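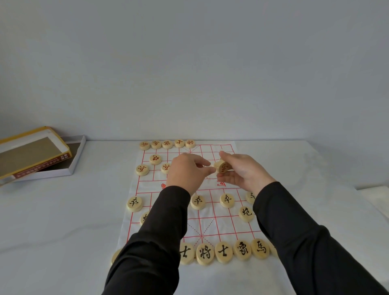
Up at 6, before the heat came on. Coffee, toast, the last of the plum jam. Wrote to Monique Picard about the keys and then did the dishes from last night.

Set up the xiangqi board on the white table after breakfast. I wanted to get through the opening Efraín showed me at Burness, the one where the cannon goes to the center on the first move and the horse comes up behind it. He plays it fast and talks the whole time, so I only ever catch half. I put the red pieces out last, starting from the chariot on the left and working along the back row. It takes me a while. I still have to stop and look at the advisor and the elephant, and the far side is harder to read with the characters upside down. Lucero says to learn them by position and stop reading them. I tried that for a month and it made me worse.

The sheet won't lie flat where it was folded. I should keep it rolled. Dayana has an old poster tube she doesn't want, and I'll ask her for it.

Played both sides. Red was fine until move 8, when I brought a chariot out too early and black's horse got after it. Took it back and tried the soldier instead. Better, but slow. I stopped at move 21 with red a cannon up and no plan. Wrote the position down in the green notebook, page 16, so I can show Efraín.

Things to ask him: whether the left horse has to wait for the soldier in front of it, and what he does when the other side won't defend the middle soldier.

Lunch was soup. Walked to Plaldale for stamps and a light bulb, and they were out of the bulb. Rigoberto Cáceres was outside the bakery and wants to play some evening in May, after his shifts change. I said yes. He's much stronger than I am.

Knee a little stiff on the way back. Called my sister at four, no answer. Bed early.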